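Search the tips
Enter a keyword

Caring for Wooden Spoons: Notes from the Eklund Workshop Open Day

The Eklund Workshop opened its automation hall to the public in August, and 221 visitors attended the kitchen handling demonstration. Many asked how the utensils were kept in good condition through repeated picking and placing. The following advice was given at the demonstration table and is suitable for any household.

Wash wooden spoons by hand in warm water with a little mild soap. Do not soak them, and do not put them in the dishwasher. Dry them with a towel and leave them in open air overnight before returning them to a drawer.

Bare wood may be oiled once a month with food-grade mineral oil. Apply a thin coat, wait 60 minutes and wipe off what remains. Spoons with a lacquered or varnished finish should not be oiled. Inspect them at the neck, where the bowl meets the handle, and stop using them for hot food if the finish begins to flake.

Sign up for our household newsletter. You may unsubscribe at any time.

Staff of the Rakach project, who ran the robot arm, recommended clearing the work surface before sorting utensils. Lay each spoon flat, with its handle toward the person or machine that will pick it up, and leave open space on both sides of the handle. Trays should stand well clear of the bowl. The same arrangement is useful at home when several people share a counter. 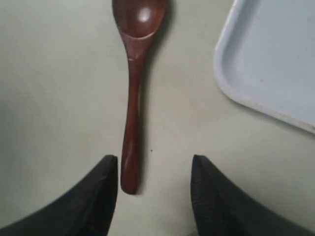 Trusitz wrote after the visit that its own kitchen had followed the drying advice and still found a musty smell in one drawer, and asked whether a liner was to blame. Rubber liners can hold moisture under the handles. Remove the liner, wash it, and let both the drawer and the liner dry fully before use.

Printed copies of the care sheet are available at the Patetti front desk, Room 29, until 4 p.m.

This site uses cookies to remember your preferences. Accept | Manage settings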